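Ticket #80: Arm stops short of dresser top, then sulks
Project: Trukville (shared workshop, bench sim)
Opened by: Danilo Lumbao
Opened: August 6, 2024
Status: Open, downgraded from "urgent" to "annoying"
Component: motion planner, Skotum branch

What I wanted: the simulated Franka comes down on the dresser, picks up one small thing, lifts it, and goes home.

What I got: it comes down, stops with the fingers open, and waits. The log says "goal reached". I have asked it which goal. I ran it 40 times overnight with the same layout and the same dresser, and it parked in the air every time. You have to admire the consistency.

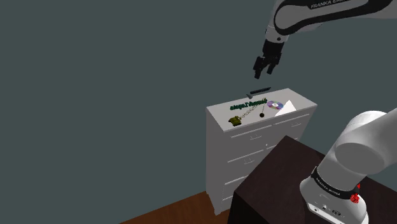 Gripper over the back of the dresser top, fingers slightly open.

Things tried, in the order I got desperate:

Restarted the sim. No change.

Restarted the computer. No change, but the fan is quieter.

Swapped the Diekmann gripper profile for the stock one. The arm now stops in the same place with more confidence.

Turned off collision checking for the lettering. I had a theory that those big green letters were being wrapped in one giant collision box, and that the planner thought the whole dresser top was a solid brick. The theory was half right. With the check off, the arm came down another 10 mm and parked again.

Update, same evening. Went through the scene file line by line. The dresser height is entered twice, once in the furniture block and once in the planner's own table of surfaces, and the two numbers don't agree. The planner believes in a taller dresser than the one we have. I changed the second number to match the first and ran the wrist view to check the approach on the small cone.

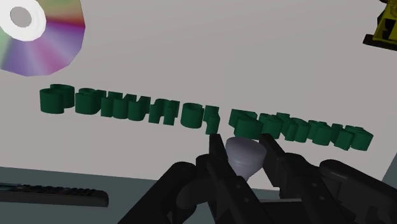

With the heights matching, the planner finally accepts targets down at the surface. It also picks some truly creative wrist angles to get there, so I put the joint 2 limit back to where it was before somebody (me) loosened it in the spring. The elbow has stopped trying to visit the wall.

Still open: the beaded chain. Every bead is its own little physics body, and the solver takes each one personally. When the chain is set to rigid, the run finishes. When it's set to flexible, the frame rate drops to something I'd call a slide show. I've left it rigid for now and put a note in the config that says "sorry".

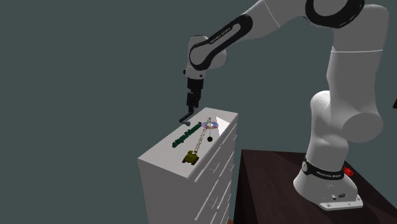

Render: D. Lumbao / Trukville workshop sim

Next steps. I'll make the planner read the surface height from the furniture block, so there is only one number to get wrong. Then another 40 runs with the Trorketon solver, which is supposed to be kinder to chains. If it isn't, the chain moves to a drawer and we all agree not to bring it up.

Please don't close this ticket because the log says "goal reached". That's how we got here.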